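Ticket 2270 - Spielstand in "Larkari" lädt nicht mehr
Status: in Bearbeitung

Hallo liebes Clusell-Team,

erst mal danke für das wunderbare Spiel, ich sitze seit Dezember fast jeden Abend daran! Leider bleibt es seit dem letzten Update beim Laden immer bei 39 Prozent stehen, kurz vor dem Sumpflevel - und ich hatte dort schon über 20 Federn gesammelt. Neu gestartet habe ich natürlich, den Controller auch einmal abgezogen.
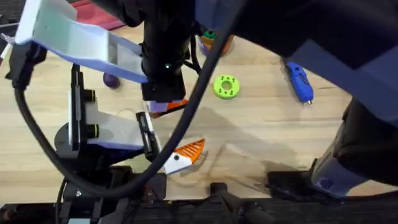
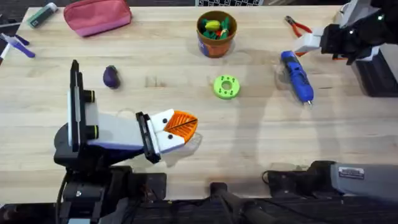
Kann ich den alten Spielstand behalten, wenn ich Larkari neu installiere?

Der Spielstand liegt getrennt im Ordner "Jara" und bleibt bei einer Neuinstallation erhalten. Kopieren Sie ihn zur Sicherheit bitte trotzdem vorher an einen anderen Ort.

Nachtrag: Neu installiert, jetzt komme ich bis Level 15, dann friert das Bild wieder ein. Das Protokoll hänge ich gleich noch an.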